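Home | Reviews | Sleep | Kitchen | Odds and ends | Contact

Dultivus fitted sheets, double, three months in

Bought two of these in March, one cream, one a sort of sage green. Own money. Wasn't sent them, nobody asked me to write this. Jun 24, 2025 now so they've had a proper go.

Short version: good sheet, daft corners, don't believe the bit on the packet about ironing. Longer version if you want it.

Why I needed sheets at all. Old ones were from Lau, must have been eight or nine years old, gone see-through in the middle where I sleep. Could read through them. Elastic had given up on one corner and every morning that corner was under my shoulder. I'd been putting it off as sheets are boring and dear and there's too many of them. You go on a website for a plain double fitted sheet and there's 989 results and half of them are pillowcases.

So. Narrowed it to three. Omanis, which everyone at work seems to have. Ollenine, cheaper, comes in every colour going. And Dultivus, which I'd not heard of until my sister-in-law put one on the spare bed and I slept on it and slept well. Not scientific. That's how I picked.

Delivery was quick. Packaging was a cloth bag made out of the same stuff as the sheet, which I liked, it's now got pegs in it. The label is sewn in at the foot end and says which way round is which. More of this please. I have spent too much of my life putting a fitted sheet on sideways, getting to corner four and having to start again.

Feel out of the packet: stiff. Bit like a new shirt. I nearly sent them back after the first night to be truthful. Crackly when you turn over. First wash sorted most of it, third wash sorted the rest. If you buy one, wash it before you judge it, and wash it again before you write an angry review like the ones I read. 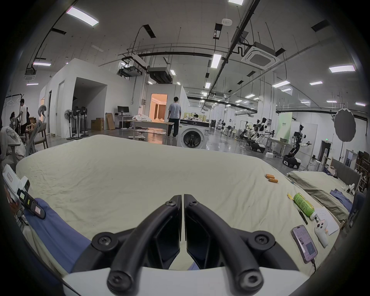 Creasing then. Packet says "smooth from the line". It isn't. Comes off the line wrinkled, goes on the bed wrinkled, stays wrinkled till you next wash it. I don't iron sheets, never have, my mum did and I always thought it was an hour of her life gone. If you do iron, it irons up fine on the hotter setting, I did one side of the cream one once to see. Lasted a night. If you want hotel flat you want something with polyester in it, and then you'll be too hot, so pick your poison.

The cream shows creases more than the green does. No idea why, same cotton, same everything. Might just be the light in there.

Depth. They say 12 inches. Mine's a thickish mattress with a topper on and it goes on, but only just, and this is where the corners come in. Elastic is only at the corners, it doesn't run all the way round. On my mattress that means the long sides ride up a bit by the end of the week. Not off. Just up. On the spare bed, which has a thin old mattress, there's the oposite problem, loads of slack and you have to tuck it. Omanis do elastic the whole way round and I can't see why these don't. Would be my one change if they rang me up and asked.

Tip, which I got from Osaze Okafor when he was helping me move the wardrobe: do the opposite corners first. Top left then bottom right. Then the other two. I'm a grown adult and had been going round clockwise like a fool. Takes half the time and doesn't ping off.

Colour. The cream is a warm cream, bit yellower than on the website. The green is spot on, very pale, greyish. Washed at 50 both of them, every week or near enough, and neither has faded that I can see. I put the green in with a load of whites by accident and nothing came out green. So fair play. The Ollenine one my neighbour had in navy turned her towels blue, and her husband's vests, and she's still going on about it.

Heat. Proper test was the warm spell we've just had. Much cooler than the Lau ones. I run hot, windows open in January, and I've not been kicking the covers off the way I was. Dries fast too, a couple of hours on the line if there's any wind at all. Inside on the airer it's overnight. Don't tumble it on high. I did once, came out a touch shorter and it was that week I couldn't get the last corner on without kneeling on the matress.
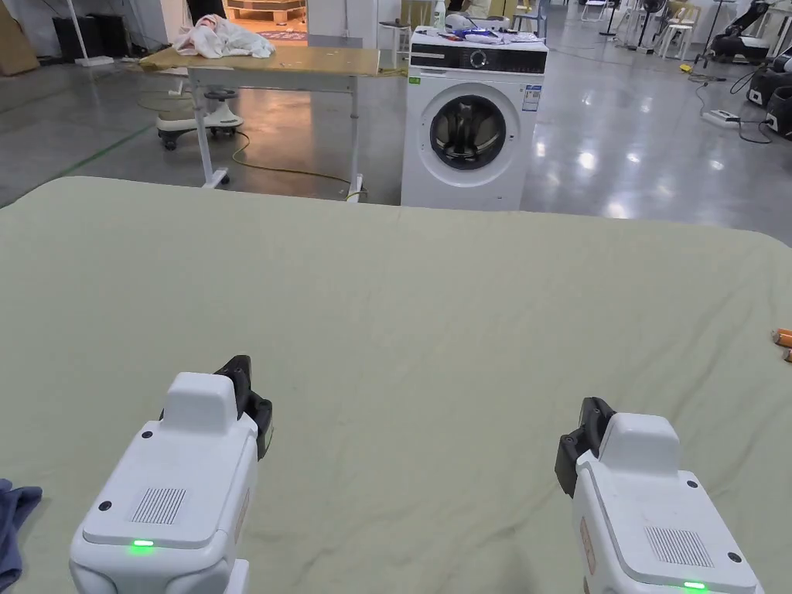
Bobbling next. This is what kills cotton sheets for me, you get the little balls down where your feet go. Three months and there's hardly any. Some very faint fuzz at the foot end of the cream. The green picks up bits more than I'd like, fluff, crumbs, whatever's on your socks, and on a pale sheet you do notice. Quick brush with your hand and it's gone. If you've got a dark haired dog think about it.

Stitching is good. Seams are flat, double row, no loose ends apart from one thread on the green which I snipped on day one and it's not gone anywhere. Elastic still has all its snap. Ask me again in two years.

Price. Not cheap, not silly. More than Ollenine, less than Omanis. Pillowcases are sold seperately and they are overpriced, full stop, I used the old Lau ones and nobody has died. There's a flat sheet too, haven't tried it, I'm a duvet person. They do a discount if you buy 3 of anything, which I didn't spot until I'd paid for two. Annoying. Look out for it.

Customer service, used it once. Asked if they did an extra deep one. Reply next morning from a real person, said not in double yet, only in king. Didn't try to sell me anything. Fine.

What I'd say to anyone choosing between the three. If your mattress is deep, get the Omanis and swallow the cost, the all-round elastic is worth it. If it's for a kid or a guest room that's used twice a year, Ollenine, but wash darks on their own for ever. Ordinary mattress, you get hot at night, you don't care about creases: these. I'd buy them again. Probably will when the spare bed one goes.

Things I didn't test: fitted on an adjustable bed, stain removal (had one tea spill, came out, but I got to it fast), the brushed version for winter. Will update if I get the brushed one.

Marks. Comfort four and a half. Fit three. Washing four. Looks four if you like a rumpled bed and two if you don't. Call it four overall.

Right, got to go, machine's finished.

Comments (5)

Marnie_T
Washed mine four times now and still crackly. Do you use softener? Wondering if it's our water.

> reply from author
No softener, it makes them feel greasy. Hard water could be it, bung some white vinegar in the drawer and see.

peggedout
Agree on the corners!! Mine rides up by the second night. Got those clip straps that go underneath, ugly but they work.

DH
Omanis ones bobble like mad fyi. Had two sets, both went the same way within the year. I'd have the Dultivus over them even with the elastic.

Lorna
The opposite corners thing has changed my life, thankyou Osaze

Contact | Privacy | All reviews are my own opinion, please don't copy without asking | Back to top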